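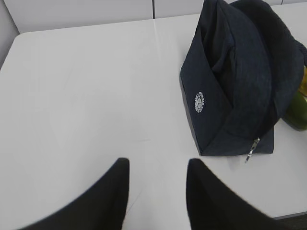
Home > Products > Table-top handling > Plodmont 8

Plodmont 8 Two-Finger Arm
Item no. 934
Price on request. Delivery from Malstead.

Can a machine already do the small jobs of the house or the shop? Our answer is: some of them, slowly. The Plodmont 8 is made by Listilmont for customers who wish to find out at their own table.

What it does well today
Boxes, cups and closed bottles are picked up and put down without much trouble. In our test room in Malstead it cleared a table of 12 hard objects and dropped none of them.

What is still difficult
Soft things. A fabric pouch with a zipper changes its form each time it is touched, and dark cloth with deep folds is hard for the wrist camera to read. With pouches and bags we count 80 good grips in 100 tries. Opening a zipper we do not promise at all. Fruit can be lifted, but please use the low force setting.

In the box
Arm with gripper, wrist camera, table clamp, power supply, printed manual. The Mahuika control software is included for one user.

Before you order
The arm needs a flat, steady table and even light. A shiny surface can confuse the camera, a matt one is better. Keep children and pets away while it moves. It is not suited for wet work or for hot dishes.

Spare finger pads: see Accessories.
Next deliveries are planned for May.

Add to enquiry list | Download manual | Ask a question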